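Recording at Clullwood: frequently asked questions

For operators and visitors to the Zurnico table-top project. Last revised 30 January 2026.

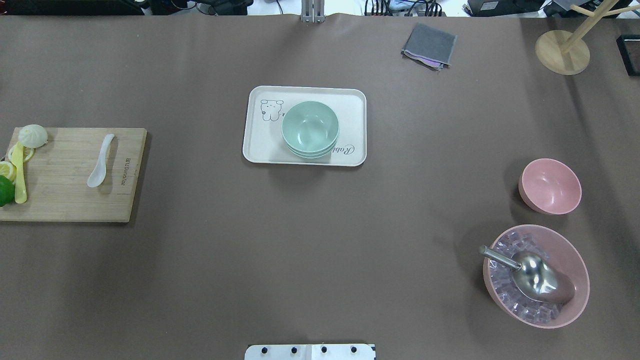
What counts as one example?

One task, start to finish, with a single instruction attached. "Put the spoon in the small pink bowl" is one example. If you carry on and move the bun as well, that is a second one and needs its own recording.

How many do we have?

1,073 accepted so far, from 6 kitchen tasks. A further 167 are waiting to be checked.

Do I have to lay the table the same way each time?

No. Keep the items on the task sheet but change where they go. After every second recording, move at least 2 things. A bowl can swap sides, the cutting board can be turned, the cloth can be folded differently. If everything stays put, the model learns positions and fails when a bowl is moved.

Can I use things that aren't on the sheet?

Only if they stay untouched. Extra items are useful as clutter - just add them to the notes field.

I dropped something. Do I delete the recording?

Keep it. If you picked the item up and finished the task, mark it "recovered". If you stopped, mark it "failed". Both are stored, but only finished ones go into the main training set.

How fast should I move?

At a steady pace you could hold for an hour. Long pauses in mid-air cause trouble, so decide on your grasp before you press record.

What should I write as the instruction?

Everyday words, one sentence. Name the colour or size where two items could be confused, such as a large and a small bowl. Don't write "the thing on the left".

Where do the files go?

Galtance uploads them when you close the session. Medve staff check them, usually by the next morning. Rejected recordings come back with a short note.

Can I see my own recordings?

Yes, under Sessions, for as long as you have an operator login.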